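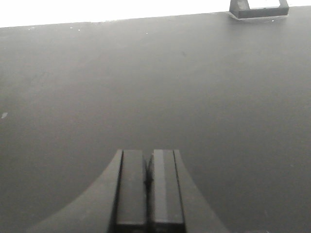 Gray tabletop in the Blöndal wing, with white specks along the far edge.

Bench tops and sink corners: what changes this term

Posted Oct 15, 2019

The bench tops in the Blöndal wing went in during 2013, and apart from one replaced section in Room 142 they are the same ones we have now. They have held up well. Most of the complaints I get are about residue, old tape, and things left beside the sinks, and those are the subjects of this item. If you only work in the cold room you can skip to the part about the supply cupboard near the end.

We got a quote over the summer for having the surfaces in Rooms 142 and 149 professionally refinished. It came to $3000 for the two rooms, not counting the time we would lose while the work was going on. Juraj Hubáček and I went over both rooms with a flashlight and a damp cloth before answering, and we decided to leave it for now. Nearly all of what looked like damage from a standing position came off with the cloth. The money stays in the repair fund and we will look at the question again in January.

What didn't come off was mostly in two places. One is the stretch by the window in 142 where the old water bath used to stand, and there is a ring there that we are going to live with. The other is a run of fine scratches beside the balance in 149. The balance feet are fine, so my guess is that somebody has been dragging the draft shield across the top to get at the outlet. Please lift it. There is a second outlet on the left side of the same bench, behind the drawer unit, and it works.

Wiping down

The routine up to now has been a wipe with a paper towel and whatever spray bottle was closest. That has left a film on several benches, and the film holds dust. From now on we do it in two passes. First a damp cloth with a little of the Dimus bench cleaner, then a second cloth with plain water. Let the top dry before you put paper or notebooks back on it. The second cloth is the step people leave out, and you can see the streaks the next morning when the sun comes in low.

Cloths are in the white bin under the first bench in each room. Used ones go in the mesh bag on the door. Juraj takes the bags down to Inuvcombe with the lab coats, so if a cloth has had anything on it that you would not want in with the coats, it goes in the solid waste drum.

No scouring pads on the tops, including the soft green ones. Those are for the glassware brushes' drawer and the steel trays. A plastic scraper is fine for dried agar and for label glue. We had three scrapers and can find one, so if you come across the others in a drawer somewhere, bring them back to 142.

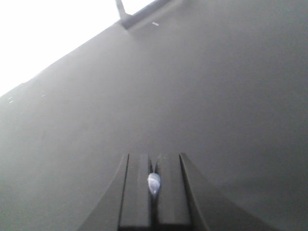
Dust along the back edge of a bench is the thing I would most like people to pay attention to. The middle gets wiped many times a day by everyone who works there, and the cloth tends to stop a hand's width short of the far side. On a plain gray surface you may not notice this at all until the light is strong, and then you get little pale flecks like these just inside the edge, with nothing much in the wide area in front of them. Some marks of that kind will be dust and some may be fine scratches, and the only way I know to tell is to run the cloth over them and look again. Go all the way to the edge and then along it. If there is a bracket or a clamp at the edge, go around the foot of it as well, where grit collects in the joint. You don't have to take clamps off to do this. If one is loose, tighten it or leave a note for Juraj, and please don't wedge it with folded cardboard. We pulled a fair amount of cardboard out from under clamps in September.

A related point is tape. Marking off your area with tape is fine for a day or two. After that the glue starts to stay behind when the tape comes up, and colored tape is worse for this than the plain kind. If you need an area set aside for longer, write it on the whiteboard by the door with your initials and the end date, and use one of the rubber mats. Nurnalico sent us a roll of mat material last spring that nobody has cut into yet. It is on top of the tall cabinet in 149, and there is a box knife in the drawer with the rulers. Cut it on the cutting board and not on the bench.

Hot things go on the ceramic tiles. I know the tops are rated for a certain amount of heat, and I would still like you to use the tiles. The ring in 142 was made by something that was supposed to be within the rating.

Sink corners

The area next to a sink is the hardest part of any room to keep in order, mainly since everybody uses it and it belongs to no group. Last month I found unlabeled flasks by the sink in 142 three times, and two of them had been there long enough to dry out. I rinsed them as unknowns, with all the paperwork that goes with that, and it took most of a morning.

So we are setting a limit on what may stay by a sink overnight. A tray organizer may stay, pushed back to the wall. Glassware that is clean and empty may stay if it is in the organizer. Everything else goes back to a shelf, a rack, or the person who brought it out. Small beakers tend to get left standing out in front, toward the edge of the counter, where a sleeve can catch them. Move them back into a compartment when you are done, even if you plan to use them again after lunch.

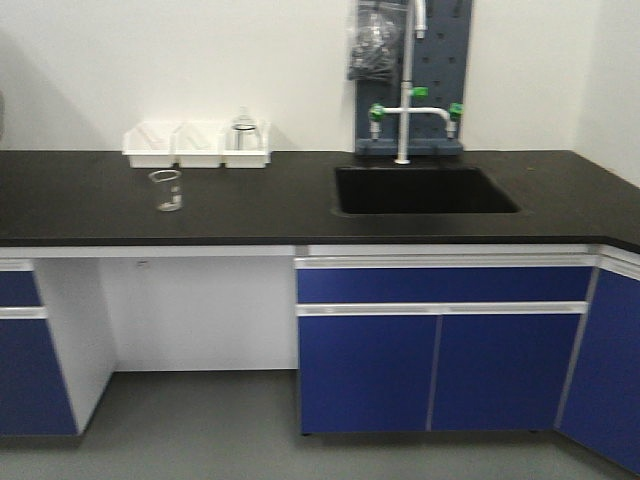 Sink corner with the three-compartment tray organizer against the wall. The small beaker at the front of the counter belongs in the tray by the end of the day.

The organizers do not have assigned compartments and I don't intend to label them. We tried labels in the prep room and people spent more time relabeling than putting things away. If an organizer is full, something in it has been there too long. Take out the oldest item you can identify and ask around.

Pegboards behind the sinks are for drying and for light items. Pegs are in the top drawer to the left of the fume hood in 149, long ones and short ones mixed together. Use the long ones for cylinders and the short ones for small flasks. If you hang a bag of parts or tubing on a pegboard, write your name and what is in it on the bag with a marker. Clear bags are good for this because you can check the contents without taking them down, although once a bag is stuffed full it is hard to tell one dark piece from another, and a few words on the outside help the next person.

Now the taps. The sink faucet has its green handle on the stem and two more green knobs out at the ends of the crossbar, one for each side nozzle. Close whichever one you used, and close it by hand only. Several of the knobs around the wing have been overtightened, which wears out the washer, and then the nozzle drips and the next person tightens it harder. If one drips after you have closed it with ordinary pressure, put a note on it and tell Juraj. He has washers in stock and it takes him ten minutes.

Do not leave tubing attached to a side nozzle when you go home, unless there is a running-overnight card on the sink with your phone number. The cards are in the plastic holder by the door. The number has to be one you will answer at night.

Supply cupboard

Dimus has changed the size of the bench cleaner bottles, so the refills no longer fit on the middle shelf standing up. They are on the floor of the cupboard for now. Please don't lay them on their sides, the caps leak a little. Gloves have moved up one shelf to make room and the parafilm is where the gloves were.

The cold room key is back on its hook. The spare is still missing. If you have it at home, put it in my mailbox, with or without a note.

Bench checks

Juraj will walk through both rooms once a week with a short list: back edges, clamps, tape, organizer, pegboard, taps. He will leave the list on the bench with anything that needs doing marked on it, and whoever is working closest takes care of it. It should be a few minutes' work. Groups that share a bench can decide among themselves how to split it, and if that leads to an argument, come and see me and I'll draw up a rota.

Questions about the mats or the refinishing quote can come to me. Anything with water in it goes to Juraj.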